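Filed under: Housing and Home Studies | Open access

4.2 Does storage reduce clutter?

The claim that more storage makes for a tidier home is repeated so often in the trade literature that few authors bother to cite anything for it. Campos and Olgate, the two estates we visited, were both fitted out on that assumption. Tenants were given extra cupboards and drawers, and the landlord expected worktops to clear. We are not persuaded that they did.

Quintana's earlier survey of 60 flats in Futville reported a drop in what he called "surface load" after new units went in. The second round of visits took place in November, however, and tenants had been told the month in advance. Most people tidy before a visitor comes. Tipene Katene raised the same objection when the survey was first presented, and we have yet to see a proper reply to it. Quintana also leaves out anything kept on the floor, so a box moved from a table to the hallway counts as an improvement.

Our own terms are plainer. A surface is any flat top on which things are left, and a store is anything with a door or a drawer front (Figure 6).
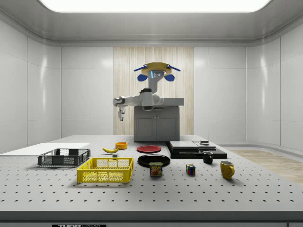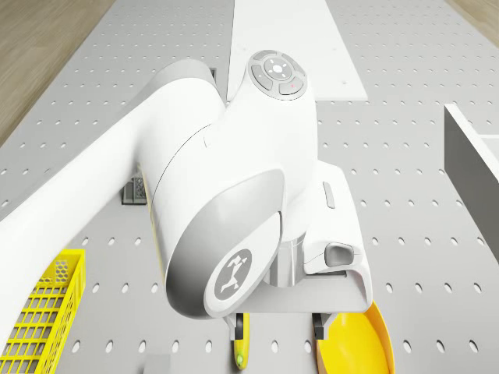
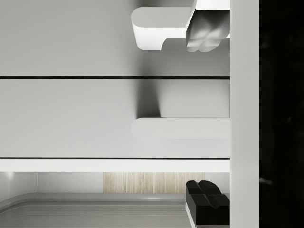 Figure 6. Surfaces and stores. Top: household objects left out on a table, with a two-door cabinet against the far wall. Middle: a tabletop, a surface under our definition. Bottom: a drawer front with its handle, counted as a store.

Of the 40 households that kept a diary for us, only 6 said they had put away things which used to stay out. The rest had filled the new drawers with items bought later, or brought down from the loft. One tenant at Olgate wrote that she had "two more places to lose the scissors". Leandro Quintana (personal communication) takes this as a sign that the units were too small. It could as easily be read the other way, and his data cannot settle the matter.

The Bronura scoring sheet does not help much either. It gives a shut door full marks whatever lies behind it, and we stopped using it after the first estate.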